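Stand: 10/10/2022

# Sportsachen waschen, trocknen, verstauen

Wer mehrmals in der Woche trainiert, hat ständig feuchte Kleidung in der Tasche. Die meisten Probleme damit — Geruch, ausgeleierte Bündchen, stumpfe Matten — entstehen auf dem Weg zwischen Umkleide und Waschmaschine. Die Tipps stammen aus unseren Kursen und wurden von Sigrún Holst zusammengetragen.

## Direkt nach dem Training

Nasse Sachen nicht in der geschlossenen Tasche liegen lassen. Zu Hause alles sofort herausnehmen und einzeln über den Wannenrand oder einen Stuhl hängen, auch wenn erst am nächsten Tag gewaschen wird. Ein Wäschekorb mit Deckel ist dafür ungeeignet.

Wer nach dem Kurs noch ins Büro muss, nimmt einen Netzbeutel und lässt die Tasche oben offen. Plastiktüten halten zwar den Rest der Tasche trocken, aber darin riecht ein Shirt schon nach ein paar Stunden muffig.

## Waschen

- Funktionskleidung auf links drehen, Reißverschlüsse schließen.
- 30 Grad reichen für leicht verschwitzte Shirts, 40 Grad für Socken und Handtücher. Das Etikett hat immer Vorrang.
- Kein Weichspüler. Er legt sich auf die Fasern, und das Material nimmt die Feuchtigkeit schlechter auf.
- Flüssiges Waschmittel sparsam dosieren. Reste im Gewebe riechen nach einigen Wäschen selbst.
- Trommel nur locker füllen.

Gegen hartnäckigen Geruch hilft Einweichen. Zwei Esslöffel Natron in eine Schüssel mit kaltem Wasser geben, die Shirts 35 Minuten darin liegen lassen, ausdrücken und normal waschen. Bei Wolle lässt man das Natron weg. Merinoshirts werden oft schon frisch, wenn sie über Nacht draußen hängen.

Handtücher getrennt von den Shirts waschen, sonst sitzen überall Flusen. Hjalti Bech legt seine Knieschoner in einen alten Kissenbezug mit Knoten, damit die Klettverschlüsse nichts aufrauen. Klett vorher immer zumachen.

## Trinkflaschen und Shaker

Flaschen nach jedem Training ausspülen und offen stehen lassen. Deckel und Flasche getrennt abtrocknen. Einmal in der Woche kommt eine gründliche Reinigung dazu: einen Teelöffel Natron hinein, mit warmem Wasser auffüllen, 15 Minuten ziehen lassen, mit der Flaschenbürste nacharbeiten. Die Dichtung aus dem Deckel lösen, darunter sammelt sich am meisten. Für das Mundstück passt eine Interdentalbürste gut.

Eiweißpulver setzt sich im Shaker schnell fest. Mit kaltem Wasser vorspülen, erst danach warmes nehmen. Angetrocknete Reste lösen sich mit etwas Spülmittel und einer Handvoll ungekochtem Reis: Deckel drauf, kräftig schütteln, ausleeren. Edelstahlflaschen vertragen keinen Chlorreiniger.
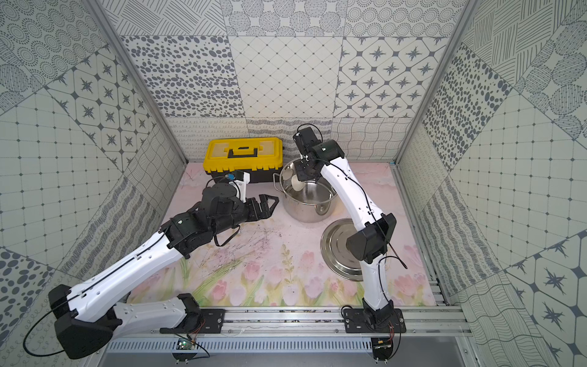 **Abteilung Fitness und Gymnastik, Turnverein Lund**

## Matten pflegen

Gymnastikmatten nach dem Gebrauch mit einem feuchten Tuch abwischen und flach oder über einer Stange trocknen lassen. Erst dann aufrollen, mit der Oberseite nach außen, dann liegen die Ecken beim nächsten Mal flach. Ein Tropfen Spülmittel auf einen Liter Wasser genügt. Zu viel davon macht die Oberfläche rutschig, und das bekommt man nur mit viel klarem Wasser wieder weg.

Matten aus Naturkautschuk gehören nicht in die Sonne und nicht neben die Heizung. Sie werden dort spröde und fangen an zu bröseln. Essig und ätherische Öle ebenfalls weglassen. Eine neue Matte, die stark riecht, hängt man zwei Tage in einen schattigen, luftigen Raum.

## Hanteln und Bänder

Metallhanteln trocken abreiben. Flugrost geht mit feiner Stahlwolle und einem Tropfen Nähmaschinenöl ab, danach gründlich nachwischen, damit der Griff nicht schmiert. Im Keller auf ein Brett legen und nicht auf den blanken Estrich.

Widerstandsbänder aus Latex mit klarem Wasser abspülen, trocknen und dünn mit Talkum bestäuben. Vor jedem Gebrauch kurz gegen das Licht ziehen. Wer kleine Risse sieht, wirft das Band weg. Flicken hält nicht.

## Schuhe

Einlegesohlen herausnehmen, Schnürsenkel lockern, mit Zeitungspapier ausstopfen und das Papier nach einer Stunde wechseln. Nicht auf den Heizkörper stellen, der Kleber der Sohle leidet. Von Hand waschen, mit weicher Bürste und lauwarmem Wasser. Wer zwei Paar im Wechsel trägt, gibt jedem genug Zeit zum Trocknen.

## Nachtrag von Signe Baldursdóttir

Für die Sporttasche selbst: Ausleeren, Krümel absaugen, innen mit mildem Seifenwasser auswischen und über Nacht offen aufhängen. Ein Säckchen mit trockenem Kaffeesatz nimmt den restlichen Geruch. Der Kaffeesatz muss wirklich trocken sein, sonst schimmelt er. Im Dezember, wenn die Halle über die Feiertage geschlossen ist, bitte auch die Spinde leeren und die Türen einen Spalt offen lassen.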